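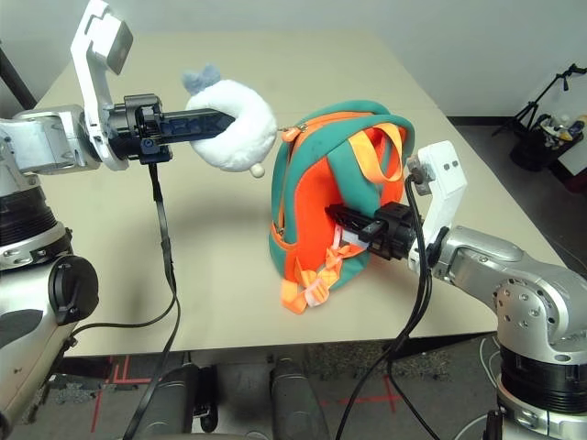 Le petit sac turquoise et orange, sur la table de préparation.

Qui sommes-nous

Rellulell est un atelier de bagagerie pour enfants installé à Dunbar. Catherine Gillies l'a ouvert avec Blair Geddes, et nous y sommes aujourd'hui 14. Nous dessinons des sacs à dos pour les trois à six ans -- petits, souples, faciles à ouvrir seul.

Chaque modèle est rempli et vidé sur table avant de partir en boutique. Davina Matheson y met ce qu'un enfant emporte à la crèche : une peluche, une boîte, un change.
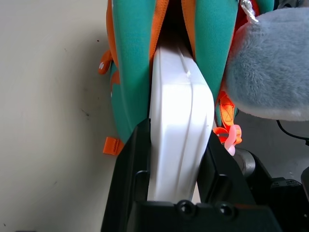
Un objet en plastique blanc dans l'ouverture du sac.

Le catalogue compte 148 références, dont quatre sacs à motif animal. Les bordures orange sont posées à Dunbar. Les réparations aussi se font sur place, le délai est de quatre semaines.

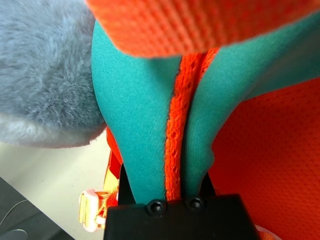

Tissu turquoise, bordure orange ajourée et peluche grise.

L'atelier se visite sur rendez-vous, à partir d'octobre. Pour les écoles et les crèches, demander Cameron Laing.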